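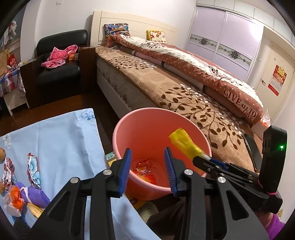

A customer in Trundale writes that the old formula left a dull film on sealed quarry tiles unless it was rinsed twice, and asks whether the new one does the same. The film came from the soap base, which has been removed. The current formula needs no rinse on sealed floors at the standard dilution. Unsealed quarry tile should still be rinsed once.

Palma Neutral Floor Cleaner, Concentrate
Botbridge Cleaning Supplies
Floor care > Daily cleaners > Neutral

Sizes: 2 litre bottle, 15 litre drum
Sold singly. Bottles also in cases of 3.
Availability: bottle in stock, drum to order

Product details

Palma is a low-foam, pH neutral concentrate for the routine mopping of hard floors. It contains non-ionic surfactants, a small amount of water softening agent and a preservative. It has no added dye. It is sold unscented or with a light citrus scent. The two versions clean the same and may be mixed if a drum is being topped up from bottles.

It is intended for floors that are cleaned often and are not heavily soiled. It will lift ordinary foot dirt, dried drinks and light kitchen grease. It will not remove limescale, cement residue, rubber heel marks or old polish. For grout haze and scale see Bosden Acid Descaler. For polish removal see Bosden Floor Stripper. Neither should be mixed with Palma or used in the same bucket without rinsing it out first.

Suitable floors

Vinyl sheet and vinyl tile
Linoleum
Glazed ceramic and porcelain
Sealed quarry tile
Sealed stone, including marble and limestone
Sealed or lacquered wood, with a well wrung mop
Painted concrete
Rubber, after a patch test

Not suitable for

Waxed or oiled wood
Unsealed cork
Carpet
Any floor marked by plain water

Laminate is a matter of joints more than surface. The cleaner does not harm the top layer, but water standing on a joint will swell the board whatever has been added to it. Use a damp mop and dry the floor straight afterwards.

Dilution

Daily mopping: 1 part Palma to 100 parts water
Heavier soil: 3 parts Palma to 100 parts water
Spray and wipe: 2 parts Palma to 100 parts water

Fill the bucket first and add the concentrate to the water. Adding it first and running the tap on to it makes foam, and foam gives a poor idea of how much liquid is in the bucket. Cold or hand-warm water may be used. Very hot water gives no better result on these floors and softens some vinyl adhesives.

Going above 3 parts per 100 does not improve cleaning. The extra stays on the floor as it dries and holds dirt, so that the floor looks grey again sooner. Most complaints of streaking that reach us are cured by measuring. The cap on the bottle is not a measure. A measuring jug is listed under accessories, and any marked kitchen jug kept for the purpose will do.

Method

Sweep or vacuum first. Loose grit turns to paste under a wet mop and scratches gloss finishes.

Mop in strips, working back towards the door. Rinse and wring the mop at the end of each strip. Change the solution when it is no longer clear enough to show the bottom of the bucket. On most floors this matters more than the strength of the mix.

On textured safety flooring, lay the solution down fairly wet, leave it for 3 minutes, then scrub with a deck brush and pick up with a mop or wet vacuum. Do not let it dry in the texture.

Leave to air dry. Keep people off until the surface is dry - all smooth floors are slippery when wet.

Use in scrubber driers

Palma is low foam and may be used in walk-behind scrubber driers at the daily mopping dilution. In soft water areas some froth may collect in the recovery tank. Halve the dose before buying a defoamer. Flush the clean water tank at the end of the week if the machine stands idle over Sunday, as diluted solution does not keep well.

Buckets and mops

Any plastic or galvanised bucket is suitable. The concentrate does not stain plastic and does not attack cotton, microfibre or sponge heads. Wash microfibre heads without fabric softener, which coats the fibres and leaves smears that are often blamed on the cleaner.

Storage

Store upright, closed, away from frost and direct sun. Concentrate that has frozen will separate. Thaw it at room temperature and turn the container over several times. If it remains cloudy, do not use it on gloss floors. Use within 15 months of opening. Made-up solution should be used the same day. Trigger bottles of made-up solution should be labelled and emptied weekly.

The drum has a screw cap and takes the Bosden drum tap. Fit the tap with the drum standing upright, then lay it on its side in a cradle. The cradle is not included. Older blue-cap drums have a coarser thread and need the adaptor ring.

Safety

Mildly irritating to the eyes. Rinse with plenty of water if splashed. Gloves are advised for anyone with dry or broken skin. Keep out of reach of children. Do not mix with bleach or other cleaning products. The safety data sheet is supplied with every drum and on request with bottles.

Small amounts of used solution may be poured down a foul drain. Do not empty buckets into surface water drains or gullies in the yard. Rinsed containers can go with mixed plastics where these are collected.

Delivery

Bottles and cases go by parcel carrier. Drums go by pallet and need someone present to sign. Orders for the citrus drum placed in August are held until the filling line restarts, and the unscented drum will be offered in its place.

Accessories

Bosden drum tap
Adaptor ring, blue-cap drums
Drum cradle, steel
Measuring jug
Blank trigger bottle with label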